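Home | Journal | Projects | Archive | Contact

Collecting garment demonstrations in ordinary rooms: notes on the first stage

13/10/2020
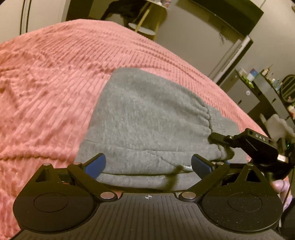

Wellusov Group, Household Data Team

The purpose of this blog is to keep a personal record of the work my team carries out, written at somewhat greater length than our monthly returns allow. The present entry concerns the garment collection, which began in February and has now reached the end of its first stage.

The aim of the collection is to gather a large number of short examples in which a person handles clothing with a hand-held gripper. The examples are passed to our colleagues on the Grarex project, who use them to train a system for picking up, turning and folding soft items. The team has so far submitted 808 recordings. Of these, 695 were accepted at review and the remainder were returned, in most cases on account of a late start or a hand passing in front of the fingertips.

The early recordings were all made on a plain table at our Vorcombe office. They were tidy and easy to check, and the system trained on them performed well on that table. It performed poorly elsewhere. It was accordingly agreed that the second half of the collection would be made in furnished rooms, on beds, with the usual belongings left in view. Grey knitwear on a pink ribbed blanket is typical of what the operators now work with. The ribs are deep, and a careless approach is liable to take up the blanket together with the garment.

Operators are asked to observe the following points.

The recording begins before the gripper moves towards the garment. The blue fingertips should be open and the garment should lie between them before any attempt is made to close.

Cuffs, hems and thick seams are to be preferred as first grasping points. Gathered elastic is permitted, although it springs back when released and the operator should allow it to settle before continuing.

A failed grasp is kept in the recording. The operator opens the fingers, moves back a short distance and tries again at the same pace. Up to 3 attempts are allowed, after which the recording is closed and marked as incomplete. I have been asked several times whether such recordings are of any value. In my view they are, and the project has confirmed that it wishes to receive them.

The garment is not to be smoothed by hand between recordings. It should be picked up and dropped again, so that each example begins from a different arrangement of folds. This instruction is the one most often forgotten, particularly towards the end of a session, and I admit to having forgotten it myself.

A session consists of 48 recordings with a break at the midpoint. We attempted longer sessions in the spring and found that the movements became hurried. The wrist also tires sooner than new operators expect, and the break should be taken even where the work is going well.

Labelling remains the slower part of the process. Each recording is given a garment type, a surface and a result. The list of garment types was drawn up by the Charpentier office and is satisfactory for shirts and towels, but it provides only one entry for all soft trousers, with or without a cuff. I have requested that this entry be divided. Until a decision is received, operators should enter the existing term and describe the cuff in the remarks column.

The second stage will add bed linen and small items such as socks. Draft instructions are being prepared, and I intend to set out the sock procedure in a separate entry once it has been tried over several sessions. Operators who have already been allocated a room should retain their present bedding until the revised surface list has been issued.

Share | 3 comments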